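Joltstead Cable Saddle and Breakaway Clip Kit (for two-arm tabletop cells)

Shares 75 | Comments 19

We love this little kit, and we came to it the hard way. If you run two arms over one table, with a gripper cable on each, you probably know the moment already: both arms are doing fine, the paths look clean, and then a loop of cable slides over something it shouldn't and the whole cell stops with a fault on the screen that says nothing at all about cables.

The kit is two swivel saddles, four breakaway clips, a roll of grippy sleeve and a strain relief block for the wrist end. The saddles clamp around the forearm link and turn freely, so the cable can follow the wrist instead of winding up on it. The clips are the clever bit! Each one holds the cable through ordinary motion and lets go at a set pull, and when it lets go a small magnet drops out and opens a switch. Wire that switch to your protective stop input and the arm halts while the cable is still in one piece.

What went wrong on our bench

Our demo cell is a pair of arms on a wood table, used for sorting toys and small tools. In July we had a run where one gripper kept reporting a lost connection for a split second and coming back. Róisín Nic Giolla logged it 11 times in one afternoon. We swapped the gripper. We swapped the controller card. Hemi Rutherford spent a long evening on the wiring cabinet, which is now very tidy and was never the problem.

The fault was in the cable, right behind the connector. The loop was long enough to reach every corner of the table, so it had plenty of slack in the middle, and when one arm came down low the slack lay across the other one. The other arm then lifted, took the loop up with it and tugged the connector sideways. It did this gently, hundreds of times over, until two of the conductors had cracked inside a jacket that looked perfect from the outside.

The last tug was less gentle. The gripper lost power with a part in it, the part dropped, and the second arm drove into it and tripped its force limit. No one was hurt and the damage came to one cable and a bent finger. Still, a dropped part is a dropped part, and if it had been something heavier than a toy we would have had a worse day. The full run count on that cable was 1,777 cycles, which felt awfully low for something rated for continuous flexing. (The rating assumes you respect the bend radius. We had not.)

What we changed in the kit

Senan Mulligan drew the first breakaway clip that same week. The early ones let go too easily and stopped the cell every time the wrist turned over. The current clips come with three springs, marked soft, medium and firm. Start with medium. If you get stops with no snag, go up one, and please don't skip straight to firm – a clip that never releases is just a cable tie with a higher price.

Fitting notes

Power down and lock out both arms before you touch a cable. Move the arms by hand, or jog them slowly at reduced speed after you are clear of the table, and find the pose where the loop hangs lowest. Look at it with the second arm in its working position too. A cable route that seems fine with one arm parked can be a mess with both of them in close. 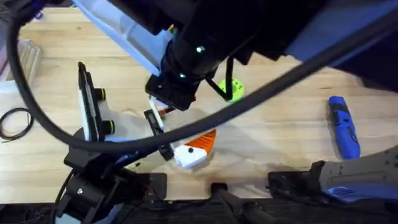
Two arms at the demo table, with a thick black cable looping across the work area.

Put the first saddle close to the elbow and the second just behind the wrist. Leave enough cable between them for a full wrist turn each way and no more. Clear loose tools and coiled wire out of the arms' reach before you run anything. Then test every clip by hand, one at a time, and check that each release really does stop the arm. Emil Sutter does this at the start of every shift and it takes him less time than his coffee.

After any release, inspect the connector before you reset. Wiggle it with the gripper powered and watch the status page. If the link drops even once, replace the cable. Tape won't fix it.

Fit and limits

Fits cables up to 11 mm across. Saddles come in two sizes, so measure your forearm link first. The kit does not replace a risk assessment, a guard or a rated emergency stop. It catches one kind of failure early, and it does that really well.

Spare springs and magnets are sold separately, and the strain relief block can be ordered on its own if that's all you need.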